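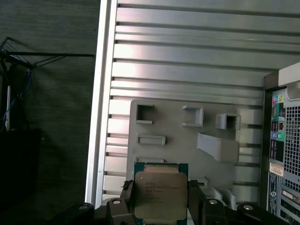
Processor held in the gripper in front of an open tower case.

Bench Operators and Evaluators, Manipulation Trials
Juner, Gonurent site
Fixed term, full time or part time

Juner tests whether robot arms can take over small manual jobs in repair shops and homes. The current program, Listuletti, covers computer teardown and rebuild, cable sorting, drawer and shelf stocking, and folding. We are hiring 5 bench operators and evaluators for the shop-floor half of the program.

Background

The computer work is the hardest part of the task list. A person with a few weeks of practice can seat a processor, close the retention lever and move on. An arm has to grip the part by its edges, keep it off the contacts, find the socket inside a case full of brackets and slots, and release without tilting. Our arms finish the easy steps often enough to be worth measuring. They do not finish full rebuilds at a rate any shop would accept. The open question for this phase is which steps can be handed over now, and what it costs to have a person stand by for the rest.

The work

Operators run trials by remote control and under policy control, reset the bench between runs, and score each run against a written rubric. A shift covers around 30 runs. The phase total is 3,000 scored runs, of which 774 are complete.

Typical tasks:
Pick a processor from a tray and present it upright at the case.
Insert and remove memory modules.
Route a cable past a drive cage and seat the connector.
Remove side panels and sort screws by length.
Strip a tower to the bare case for recycling.

Each run gets a result code, a time, and a free-text note. Notes matter. "Failed" is of no use to the control team. "Left finger slid up the edge during lift, part rotated toward the rail" is. Parts used in trials are retired stock, but they are handled as if live: wrist strap on, edges only.

Evaluators review recorded runs scored by someone else and settle disagreements. Most of this is screen work. Operators rotate into it one week in four.

Requirements

Hands-on experience assembling or repairing desktop computers, paid or unpaid.
Steady use of a two-handed controller after training. Prior robot experience is not needed.
Clear written English.
Able to stand for up to two hours at a time and lift a full tower case.
Normal or corrected close vision.

Useful but not required: electronics rework, small appliance repair, warehouse returns processing, basic Python.

Hours and terms

Shifts start at 7:30 a.m. or 1:00 p.m. Part-time staff work a minimum of three shifts a week. Training is paid and lasts two weeks, ending with a scored practical. Contracts run to the end of the phase, with possible extension to the household tasks. Pay is by grade; the scale is sent to all shortlisted applicants before interview.

Payroll and contracts are handled by Rahimi. The work is on site only.

How to apply

Send a resume and a one-page account of a repair that went wrong, including what you tried and in what order. No cover letter. Mark the application "Listuletti bench" and state which shift you prefer. Applications close at the end of March. Interviews include a 40-minute bench exercise with hand tools.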